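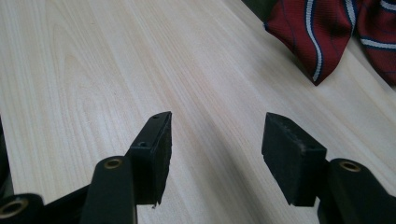

先讲桌面，再讲领带。我每次收拾领带和领结，第一步都是找一块够大的平面，把东西摊开看。深色领带要放在浅色的面上看，毛头、灰、脱线才看得出来。浅色木桌就很合适，像这种米色、木纹很细的桌面，一根深红领带放上去，边缘哪里起毛一眼就能找到。木纹还有个用处：纹路又细又密，可以顺着它摆领带，看中线有没有歪。桌面先用干布擦一遍，有灰的话会沾到丝面上。

（说到这里停一下，问大家家里领带放在哪。多半是挂在衣柜门后，或者卷在抽屉里。两种都可以，后面分别讲。）

## 一、先分类

今天讲40分钟，留16分钟提问。Lewis Menzies 在门口管签到，迟到的人他会直接带到后排，我不用停。

分类按形状分，颜色以后再说：

- 长领带：要挂，或者卷。
- 领结：要平放，带子理顺。
- 针织领带：不挂，挂了会变长。
- 已经打好结、一直没解开的：先解开，再看归到哪一类。

最后一条要多说两句。很多人图省事，打好一个结，用完松一松套出来，下次再套上。面料一直在同一个地方受压，窄的那段会留下一道死折。解的时候按打结的顺序倒着来，别拽小头硬抽。丝的领带里面有一层衬，硬抽会让衬和面错位，外面看着像拧了麻花。

Dougal Geddes 上次提意见，说我讲拆结讲得太快。这次慢一点，拿手里这根做一遍，做完再往下走。

## 二、挂

挂的问题主要出在挂的东西上。细铁丝衣架不好，压痕很窄，几个月就能看到一条线。横杆要光滑，有一点粗细。桌上用的小架子也行，有横杆、有底盘的那种，底盘可以放领带夹和领撑。

用夹子夹的话，注意夹在哪里。夹小头或者夹靠中间的窄处，别夹大头正面。夹子里面如果有齿，垫一小块棉布。夹住以后让领带自己垂下去，下端如果碰到桌面，就往旁边理开，别让它堆成一团压在自己身上。长期存放还是要让它完全悬空，桌上的小架子高度不够，只适合当天要用、或者正在整理的那一两根。

Craig Buchanan 在 MacLeish 裁缝铺做了很多年，他的办法是对折搭在杆上，不用夹。对折点每次稍微挪一下，压痕就不会固定在一处。我自己在家里也这么做。店里陈列要用夹子，客人要看花纹，对折搭着会滑。

（这一段讲完把架子往前推，让前排能看到横杆。别让大家上来摸，等提问的时候再说。）

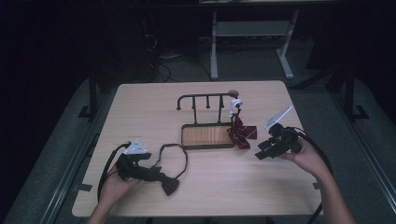 挂完之后检查三个地方：尖角有没有翻，背面的小环有没有脱线，窄的那头有没有从小环里掉出来。小环脱线很常见，两三针就能补，线用同色的丝线，别用涤纶缝纫线，太硬，会把面料勒出小坑。

深红、酒红这一类颜色，单独说一下。有细花纹的深红领带，水渍比素色的难发现，要侧着光看。看到水渍不要马上用湿布擦，一擦圈就更大。先晾着，晾干以后再送去处理。Gokville 的干洗价目贴在后墙上，想看的人散场后自己去看，我不在台上念。

## 三、领结

领结分两种，打好的和自己打的。这里讲收纳，怎么打放到下一次。

打好的领结，结不要压。放的时候结朝上，带子在旁边绕成一个松的圈。别把带子缠在结上，缠紧了，结的中间会塌下去，戴上以后两边不一样高。带子上如果有调节扣，存放时把扣松开，拉到最长，下一次戴的人再自己调。借来的领结尤其要这样，还的时候对方会谢谢你。

自己打的那种，全部解开，铺平，对折一次，夹在两张薄纸中间。薄纸不要用报纸，油墨会印上去。

黑色领结沾毛最明显。用粘毛滚筒轻轻按，别来回滚。缎面的经不起滚，滚几次就起毛了。

（Ruairi Sutherland 可能会问天鹅绒的怎么办。答：用蒸汽远远地熏，手不碰，熏完放平。他如果接着问熨斗，就说不要用熨斗。）

## 四、卷

抽屉够用、衣柜不够用的人，卷最省地方。从大头开始卷还是从小头开始卷，两种说法都有。我从小头开始，卷完大头在外面，花纹看得见，找起来快。

卷的松紧：放手以后它会自己松一点，松了不散就正好。卷紧了，中间那几圈会有横折。针织领带也可以卷，比折着放好。

抽屉里加隔板。隔板用硬纸就行，不用买。Harkari 有一款布面的隔盒，Arif Cassim 带了一个来，放在侧桌上，格子偏小，宽领带卷好以后塞进去有点勉强。放领结倒合适。

樟脑丸不要直接碰到丝。用小布袋装好，放在抽屉角上。

## 五、旅行

时间不够就跳过这一节，直接到提问。

出门带一根领带的，卷好放进鞋里。鞋里先塞一只干净袜子。带两根以上的，找一张硬卡纸，宽度比领带大头稍宽一点，绕在上面，外面套一只纸信封。领结放在衬衫领子围出来的那个空里，领子也能撑住，两样东西互相帮忙。

到了地方先拿出来挂着，再去洗脸换衣服。有轻微褶子的，挂在浴室里，洗澡的时候门关着，水汽够用了。别挂得离花洒太近。

## 备用：可能被问到的

**领带能不能自己洗？** 丝的不要。棉的可以手洗，冷水，平铺晾，缩一点是正常的。

**多少钱算值得送修？** 看修什么。换里衬 MacLeish 收900，补小环不收钱。他们有一根旧领带，客人前后花了2,000，料子是家里传下来的，这种账没法按价钱算。

**Bison 那种金属领带架好不好？** 没用过，不评价。让问的人看横杆光不光滑、晃不晃，就这两点。

**挂着和卷着能不能换着来？** 可以。换季的时候换一次，顺便检查一遍线头。

收场前提醒：侧桌上的领带和领结都是从 MacLeish 借的，看完放回原处，领结的带子照刚才讲的绕好。椅子不用搬，灯由 Lewis 关。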